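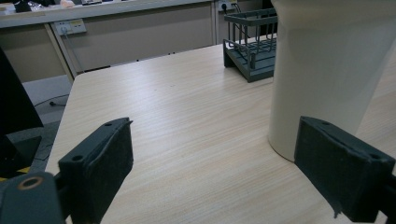 Setting Up a Dish Rack on a Wood-Grain Tabletop

A dish rack is normally placed on the counter next to the sink. In small kitchens, shared offices and studio apartments there is often no counter to spare, and the rack goes on a table. The procedure below covers placement, leveling, loading and weekly cleaning of a wire rack with a base tray on a table with a wood or wood-look surface. It also covers tall ceramic pieces such as vases and large cups, which most racks do not hold well.

What you need

Wire dish rack with a solid base tray
Two lint-free cotton towels
Small spirit level
Dish soap and white vinegar
Soft brush with a narrow head
Adhesive felt or rubber pads
Tape measure

Step 1. Identify the surface

Check what the tabletop is made of before putting anything damp on it. Look at the edge and the underside. On solid wood, the grain continues over the edge and appears again as end grain on the short sides. On veneer, the grain stops at an edge strip. On a printed surface, the pattern usually repeats if you follow it far enough along the table.

Oiled solid wood needs the most protection. Standing water leaves a gray mark within hours, and the mark goes below the surface. Lacquered wood and veneer tolerate short contact with water but fail at the seams. Printed surfaces resist water on the face and swell at any cut or chipped edge. Seal chips before using the table for drying.

Step 2. Choose the position

Measure the base tray, not the wire frame. The frame is often narrower than the tray, and the tray is what has to fit.

Keep the tray at least 2 inches from any table edge. Leave the same distance between the tray and the wall if the table stands against one. Air has to reach the back row of compartments or the plates there will stay wet.

Electrical cables need separate attention. If a cable runs behind the rack position, route it so that water from the rack cannot follow it to an outlet or a power strip. Fix it to the wall above table height where possible, or leave a drip loop, meaning a section that hangs lower than the plug. Do not run a cable under the tray. The tray will rock and water will collect on one side.

Step 3. Level the tray

Place the empty tray in position and set the level on it, first lengthwise and then across. A tray without a drain spout should be level in both directions so that water spreads thinly and evaporates. A tray with a spout should slope slightly toward the spout, and the spout should end over a container or a sink.

Correct a wobble at the table legs and not at the tray. If the table is stable and the tray still rocks, the tray is warped. A plastic tray can sometimes be flattened by filling it with hot tap water for 10 minutes and then placing a flat weight on it until it cools.

Add the pads under the corners of the tray if it has no feet. This leaves a gap for air and prevents the trapped film of moisture that causes most of the damage on wood surfaces. Felt pads are acceptable under a tray that stays dry underneath. Use rubber under a tray that overflows or sweats. Replace any pad that has frayed or started to lift.

Step 4. Fit the frame

Set the wire frame into the tray and press down at each corner. On racks with slotted dividers, the slots should face the side from which you load. Check that the wire ends are capped. An uncapped end scratches glaze and will start to rust before any other part of the rack.

Coated wire should be inspected where the wires cross. Small breaks in the coating can be touched up with a food-safe appliance enamel once the wire is clean and dry. If rust has spread under the coating for more than the width of a finger, replace the frame.

Step 5. Load the rack

Start at the back. Put large plates in the rear slots and smaller ones in front, all leaning the same way. Leave every other slot empty for deep plates and bowls. Cups go upside down at an angle, one side of the rim resting on a wire so that air can enter.

Cutlery goes handle down, except for sharp knives, which should be dried by hand and put away at once.

Step 6. Dry tall ceramics separately

A tall vase or cylindrical cup raises the center of gravity of the rack and blocks the airflow to whatever is behind it. Most frames do not support anything much taller than a dinner plate. Dry these pieces on the table beside the rack:

Shake out the water over the sink.
Wipe the outside and the base with the first towel.
Fold the second towel in four and lay it on the table.
Stand the piece upside down on the towel for an hour.
Turn it upright and let the inside finish drying in open air.

Narrow or tapered pieces are unstable upside down. Lay them on their side on the towel and block them with a rolled cloth. Once dry, the piece can stand directly on the wood. If the unglazed foot ring feels rough, rub it with fine wet sandpaper, or it will scratch the finish each time it is moved.

Keep tall pieces a hand's width away from the rack. Plates are usually lifted out toward the front and side, and a vase standing close to that path will be knocked over sooner or later.

Step 7. Weekly cleaning

Empty the rack and lift out the frame. Wash both parts with dish soap. Use the narrow brush in the divider slots, where mineral scale and food residue build up first. For scale, apply equal parts of vinegar and water, wait a few minutes, then rinse. Do not leave vinegar on bare metal.

Wipe the tabletop under the tray along the grain and let it dry fully before the tray goes back.

Troubleshooting

White haze on lacquer: moisture under the finish. Remove the rack and leave the area uncovered for several days. Recent haze normally clears without treatment.

Dark ring on oiled wood: sand lightly along the grain, re-oil, and wait for the oil to cure before use.

Smell from the tray: standing water. Check the level again and empty the tray daily.

Orange specks on the tray: rust from the frame. Check the wire ends and crossings.

Page last revised Thu 15 March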